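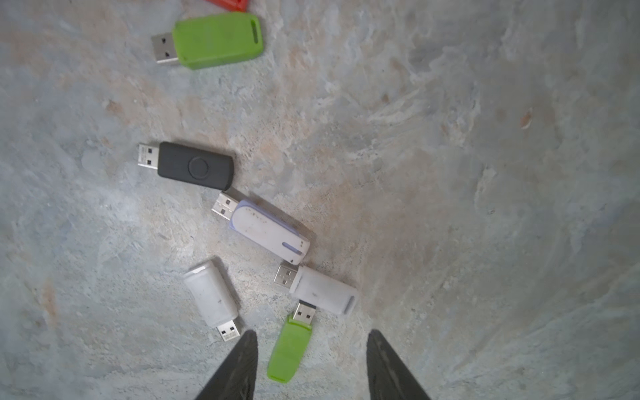 Re: sorting the giveaway sticks

Okay, finally got down on the floor with the Forkholm bag! Last time I saw it someone had written:

> Do we still have the USB sticks from the Cuesta weekend?
> I need 40 for the song files, caps or no caps.

Yes, we do — and a few are pretty grubby, so bring wipes. I'm going color by color and keeping stray caps with the pile for now. 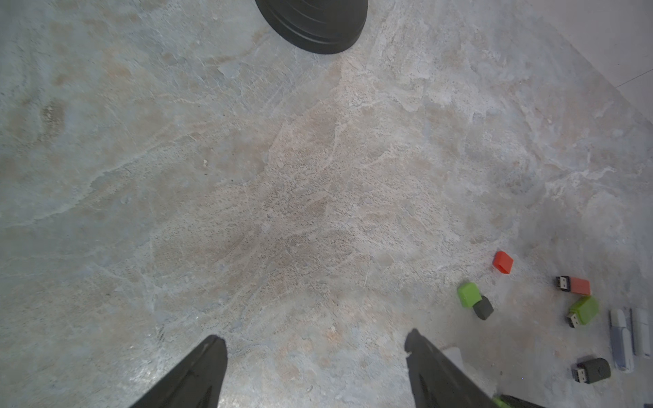 Caps and sticks, still mixed.

If a red-orange cap turns up in your coat pocket, please mail it back (I know how these things travel).
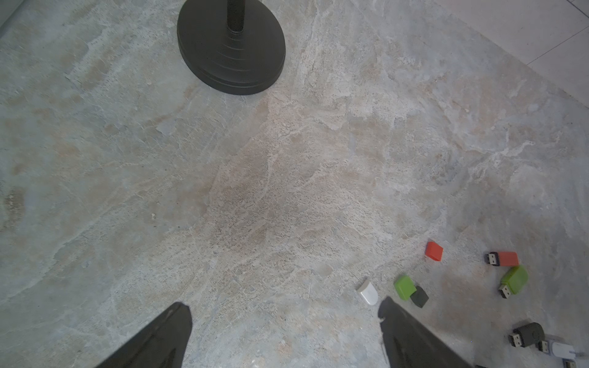
Red-orange stick with a red-orange cap nearby.

Anything that won't open on my old Prelix laptop goes in an envelope marked 5, don't ask about 1 through 4.

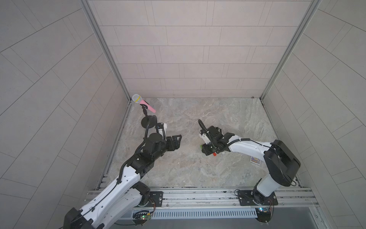 The microphone

The pink-handled one is on the round-base stand, toward the back left. I'd love to use it for the sing-along in June!

Recent threads
Sokumo speaker cable, free
Song list, now 106 titles
Re: Re: 100 paper cups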